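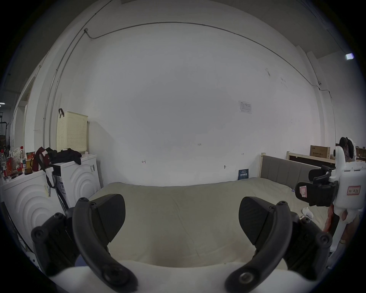 4.2 Bed-making and reported sleep

The claim that people who make their beds sleep better rests mostly on the Nornham survey, which asked 2,000 adults whether their bed was "usually made" by noon. We doubt the item measures much. Only 735 respondents answered it the same way when asked again in June, and the wording leaves each person to decide what a made bed is. A plain sheet with a few long, shallow creases near the middle (Figure 3, first panel) could be scored either way. The Verkdale group treats the answers as a fixed habit all the same.

Figure 3. Bed surfaces of the kind the survey item leaves undefined.
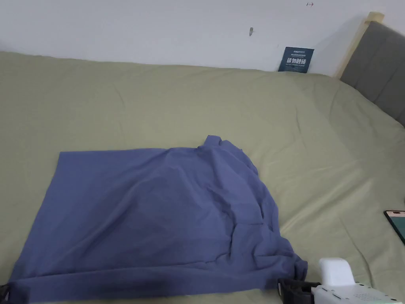

A reader of our first draft objected that loose wording adds noise, and that noise should weaken a link and not create one. We accept this only if the errors are random. Tired people may well judge their own bedrooms more harshly, and that alone would produce the reported effect.

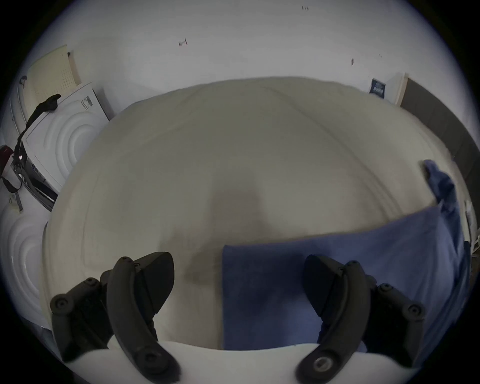

4.3 The Sotelo replication

Sotelo used the same item with 479 adults and found a smaller difference, which disappeared once shift workers were left out. We would not call this support.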